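Do you need to preheat a toaster oven for a sandwich?

4 shares | 2 comments

Every box and every aunt says preheat. I doubt it. A sandwich is thin, the elements are close, and I've never been able to taste those extra minutes.

What I do believe in is the wire rack. Sheet pans are supposed to keep things neat, but mine gives me a pale, limp bottom slice. Put the bread straight on the rack and wipe up the crumbs later.
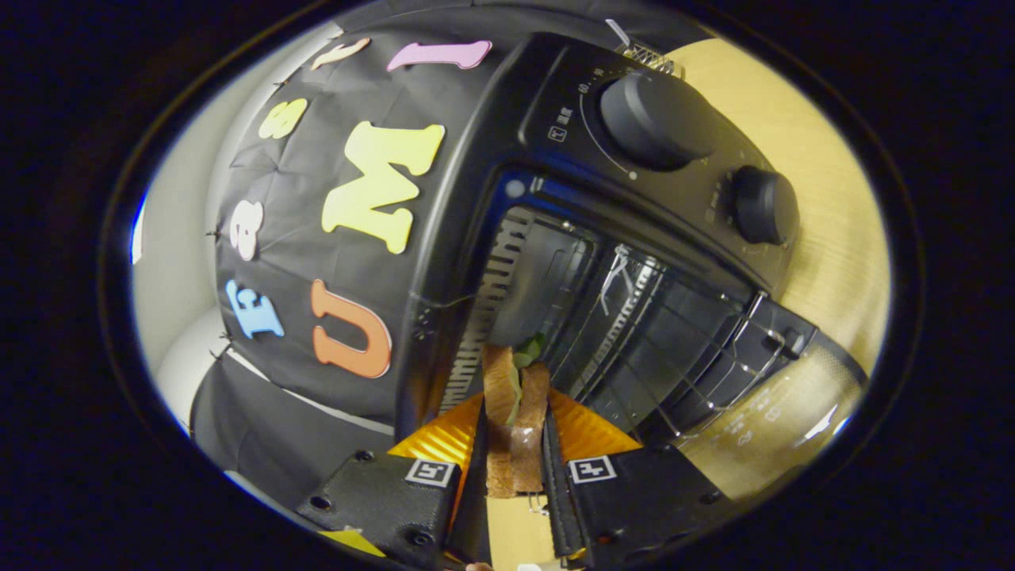

Don't trust the dial

A knob marked 60 and 90 looks precise – I wouldn't bet lunch on it. Start with about 4 minutes, look through the glass, then add 2 if the cheese is still stiff.

And skip the special "crisping liner." I tried one from Lorover. It crisped nothing.

Comments (2)

Shiyu Yu: Disagree on preheating. Frozen bread needs it.

toastcrumb: ok but the rack leaves stripes. my kids complain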